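共用台所のスプーンをどこに置くか
話す人用のメモ(40分、質疑込み)

はじめに

名乗る。Midtböではなく「Midtbø」とつづる共同住宅の台所係をしていること、読み方は「ミットベー」で通していること。住んでいる人の数や家賃の話は、聞かれたら休憩のときに答える。

今日の話は食器全般ではなく、スプーンとその仲間に絞る。皿と鍋は別の悩みなので入れない。包丁も入れない。包丁は置き場を鍵のかかる棚に決めてあって、話すことがほとんどない。

最初に会場に聞く。自宅でスプーンを引き出しに入れている人。立てている人。洗いかごに置きっぱなしの人。手を挙げてもらって、だいたいの様子を見てから次へ進む。洗いかごの人が多かったら、後ろの「洗いかごの話」を少し長めにする。

もとの状態

四月に引き継いだときは、引き出しが一段まるごとカトラリー用だった。中にはZakwoodの仕切りが入っていた。木の、幅の変えられるもの。前の係が自分で買ってきて、そのまま残していったらしい。ものは悪くない。仕切りの溝にパンくずが入ると取れないのが困るくらい。

仕切りの区分はこうなっていた。左から大きいスプーン、フォーク、ナイフ、小さいスプーン。手前の横長のところに「その他」。

「その他」が問題だった、とゆっくり言う。計量スプーン、栓抜き、はちみつをすくう棒、輪ゴム、アイスの棒、誰かの箸の片方。引き出しが途中で引っかかるのは、たいていここから何かが立ち上がっているせいだった。引っかかると奥に手を入れて押さえる。押さえるときに仕切りがずれる。ずれると隣の区分に小さいスプーンが流れ込む。月の終わりには、どこを開けても何かが混ざっていた。

引き出しは流しの真下にあった。ここも言っておく。誰かが洗い物をしていると、もう一人が開けられない。朝の七時台はとくにひどくて、コーヒーを入れたい人と鍋を洗っている人がぶつかる。「ちょっとすみません」と言って体をずらしてもらう。毎朝それをやるのがいやで、自分の部屋にスプーンを持ち帰る人が出てきた。

スプーンが減る話

共用のスプーンは減る。ここは笑いが起きるかもしれないが、急がないで話す。

うちでは減った分を買い足していた。買い足すたびに店が違うので、形が違うものが増える。同じ形がそろっていないと、足りないかどうかが見てわからない。引き出しの中が混ざっていると、なおさらわからない。足りないと思って買って、次の週に誰かの部屋の前に束で返ってくる、ということもあった。

責める話にはしない。部屋に持って行くのは禁止していない。禁止したところで、カップ麺を部屋で食べる人はスプーンを持って行く。返す場所がはっきりしていれば、夜中に通りかかったときに置いていける。引き出しだと、暗い台所で開けて、区分を選んで、音を立てないように入れることになる。それが面倒で、翌朝まで部屋に置いておく。翌朝は急いでいる。

Åsmund Rustadさんの意見を紹介する。同じ階の住人で、引き出し派。立てるとほこりがかかる、というのが主な反対理由だった。もっともだと思ったので、あとで触れる。名前を出すことは本人に了解をもらってある。

全部出す

四月の終わりに、引き出しの中身を全部テーブルに出した。所要時間は夕食のあとから寝る前まで。途中でお茶を飲んだので、作業だけならもっと短い。

やったことを順番に話す。

まず新聞紙を敷いて、引き出しをひっくり返す。区分ごとに出さない。区分ごとに出すと、もとの区分を信じてしまって、そのまま同じところへ戻すことになる。

次に、食べるときに使うものと、作るときに使うものに分ける。計量スプーンは作るほう。大きめの取り分けスプーンは迷う。うちでは作るほうに入れた。どちらでもいいが、一度決めたら札に書いておく。

それから、柄のゆるいもの、先の曲がったもの、さびの浮いたものを別の袋に入れる。捨てるかどうかはその場で決めない。袋に「六月まで」のように月だけ書いて棚の上に置いておく。欲しい人がいれば持って行く。うちの袋からは、曲がったデザートスプーンがなくなった。植木鉢の土をいじるのに使っているのを後で見た。

残ったものを洗う。使っていないつもりでも洗う。引き出しの底に長くいたスプーンは、柄の裏側がべたついていた。食器用洗剤で落ちないものは、重曹を溶かしたお湯にしばらくつけた。つけている間に引き出しの底を拭く。

乾かす。ここを飛ばさないこと。乾ききらないうちに入れ物に立てると、底に水がたまる。布巾の上に広げて、一晩置いてから入れた。

入れ物の話

入れ物はFileroのものを使っている。値段は税込みで1,260円。高いと言われたが、ガラス瓶で二度失敗した後だったので、そのまま通した。

ガラス瓶の失敗は短く話す。ジャムの大きい空き瓶に立てた。口が狭くて、抜くときに隣が一緒についてくる。長いスプーンを入れると頭が重くなって、コンロ側に倒れた。割れはしなかった。次に、もう少し太いパスタの瓶にした。こちらは深すぎて、小さいスプーンが沈んで見えなくなった。

選ぶときに見るところを言う。

深さ。柄の半分くらいが外に出るのがよい。小さいスプーンの長さに合わせて選ぶ。大きいスプーンに合わせると小さいほうが沈む。

重さ。空の入れ物を台所のはかりに載せてみた。だいたい300グラムあれば、片側に寄っても倒れにくい。軽いものを買ってしまったら、底に滑り止めのシートを丸く切って敷けばしばらく使える。

底。水が抜ける穴があるものと、ないものがある。穴があると受け皿がいる。うちは穴なしにして、洗う日を決めた。これは好みが分かれるので、質疑で出たら穴ありの人の話も聞く。

色は何でもいい。ただ、白は茶渋が目立つし、透明はくもる。濃い色だと、汚れているのに気づかないことがある。

置き場所

流しから一歩離れたところ。コンロの横は避ける。油が飛ぶ。

Flultsteadの集会所でこの話をしたとき、食卓に置けばいいのではないかと言われた。食べる人が少ない家ならそれでいいと思う。うちは食卓が郵便物の置き場にもなっていて、スプーンの間に封筒が差してあったことがあるので、食卓はやめて窓側の棚にした。

Caradog Mathiasさんの台所では、炊飯器の横に置いている。ごはんをよそった流れで取れるので具合がいいそうだ。ただし蒸気の出口が向いている側は避けること。これは本人から言ってくれと頼まれている。

高さも言っておく。目の高さより上に置くと、取るときにスプーンの先を触ってしまう。腰から胸のあいだくらいがよい。子どものいる家では、フォークだけ別にして高いところに置いてもいい。

洗いかごの話

洗いかごから入れ物までの距離が近いほど、片づけは早く済む。うちは棚を替えたときに洗いかごの向きも変えて、カトラリーの受けが棚側に来るようにした。

洗いかごの受けと入れ物を兼ねている家もある。悪くはないが、洗ったばかりのものと乾いたものが混ざる。来客のときに、しずくのついたスプーンを渡すことになる。

ここで時計を見る。二十五分を過ぎていたら、次の「種類で分けるか」は飛ばして向きの話に行く。

種類で分けるか

入れ物は2つまで、というのがうちの決まり。食べるときに使うもの用がひとつ、作るときに使うもの用がひとつ。

もっと分けたくなる。フォーク用、小さいスプーン用、箸用。やってみたが、三週間ほどで崩れた。洗い終わった人は手にいっぺんに持っている。それを棚の前で仕分けるのは、引き出しの区分に戻したのと同じ手間になる。まとめてひとつに入れられるようにしたら、夜に洗った分がその夜のうちに棚に戻るようになった。

箸だけは別にしたいという声は今もある。箸は細いので、スプーンの間に入ると片方だけ見えなくなる。箸の多い家は箸立てをひとつ足してかまわない。うちでは箸は各自で持つことになっていて、共用にはない。

材質も分けていない。金属とプラスチックが同じ入れ物に入っていて困ったことはない。傷が気になる木の匙だけは、持ち主が自分の棚に置いている。

入れすぎないこと

満杯にすると抜けなくなる。目安は、いちばん奥の一本をつまんで、隣が動かずに抜けるかどうか。抜けなければ何本か引いて、別の箱にしまう。

別の箱は来客用。ふだん使わないスプーンをここに入れて、上の棚に置く。集まりがある日だけ下ろす。終わったら、下ろした数を戻す。どれを戻したかは気にしない。

ここで写真を映す。一枚ずつ、ひと呼吸おいて送る。 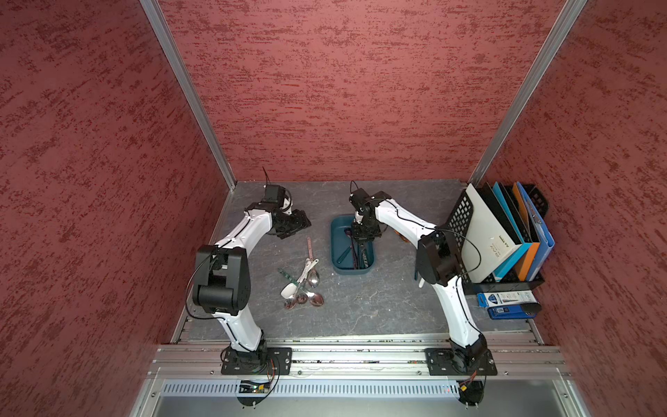
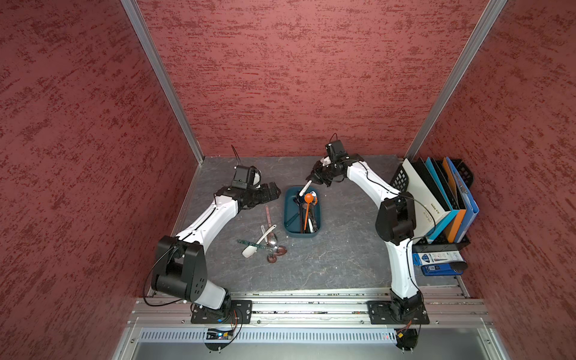
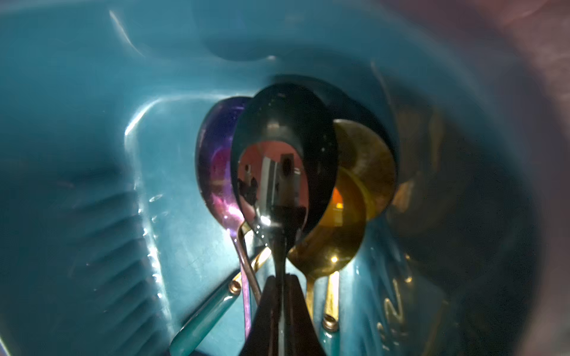
向きの話をする。スプーンの丸いほうを上にするか、柄を上にするか。うちでも意見が割れて、冷蔵庫に紙を貼って一か月ほど書き込んでもらった。柄を上にすると、口に入るところを誰も触らずに済む。そのかわり、上から見て大きいスプーンなのか小さいスプーンなのかわからず、引き抜いては戻すことになる。丸いほうを上にすると、どれを取るかは見ればわかる。三枚目だと、青緑の入れ物の中で丸いほうがそろって上を向いていて、紫も金色も、のぞいただけで見分けがつく。うちはこちらを採った。取るときは首のところをつまむ、と棚に札を貼ってある。札の字は大きく書く。小さい字で理由まで書いた最初の札は、読まれないまま油で茶色くなった。

ほこりのこと。Åsmundさんの反対意見にここで戻る。丸いほうを上にすれば、へこみにほこりがのることはある。毎日回っているスプーンなら、そこまでたまらない。気になるのは、端に追いやられて何週間も使われない一本のほう。そういうものは来客用の箱に移す。それでも気になる人のために、乾いた布巾を一枚、入れ物の横に掛けてある。Åsmundさんは使う前に自分で拭いている。引き出しに戻そうという話は、その後は出ていない。

フォークとナイフの向き。フォークは先が上でもよいが、入れ物の中でスプーンより高く飛び出すと手の甲に当たる。長いフォークは柄を上にする。食卓用のナイフは柄を上にして刃のほうを下に入れる。フォークとナイフが例外になるので、札にもそのことだけ書き足した。

入れ物を洗う日

週に一度。中身を全部出して、布巾の上に寝かせる。入れ物は底まで手が届くスポンジで洗う。手が届かないときは、柄のついた瓶洗いを使う。底の角に白いものがついていたら水あかなので、酢を薄めたものを入れてしばらく置いてから流す。

内側に溝や筋のある入れ物は、筋に沿って古い歯ブラシを動かす。横切るようにこすると水がはねるだけで、筋の間に残る。

逆さにして乾かす。乾くまでの間、スプーンは布巾の上に寝かせておけばよい。誰かが使いたければそこから取る。昼前に始めれば夕食までに戻せる。

当番表は作ったが、あまり守られなかった。いまは、ごみ出しの係がついでに洗うことになっている。ごみ出しのほうは守られているので、そちらに合わせた。

引き出しのその後

空いた引き出しには、ラップとアルミホイルと、鍋つかみを入れている。Zakwoodの仕切りは外して、隣の棟の人に渡した。鉛筆と定規を入れるのに使っているそうだ。

流しの下が空いたわけではないので、朝に誰かがラップを取りたいときは、やはり体をずらしてもらうことになる。回数はだいぶ減った。

質疑で出そうなこと

磁石で壁につけるのはどうか。包丁ならわかるが、スプーンは本数が多いと壁がいっぱいになる。材質によってはつかないものもある。買う前に、冷蔵庫の磁石を自分のスプーンに当てて確かめてもらう。

食洗機のかごのまま置いておくのはどうか。うちには食洗機がないので答えられない。会場に持っている人がいれば話してもらう。

名前を書いたほうがいいか。私物には書いたほうがいい。共用のものに建物の名前を書こうとして油性ペンで試したが、何度か洗ったら消えた。柄に糸を巻いた人もいたが、糸が乾かないのですすめない。

子どもが遊んで全部出してしまう。出したら全部洗う。置き場を一段上げる。それ以上の案は持っていない。

入れ物はどこで買えるか。休憩のときに、うちで使っている大きさを書いた紙を渡す。紙が足りなかったら黒板に書く。

終わったあと

見本の入れ物を机に出しておき、手に取ってもらう。スプーンは家から持ってきた分を入れておくので、帰るときに数を合わせて袋にしまう。延長コードは会場のもの。布巾は自分のものなので持ち帰る。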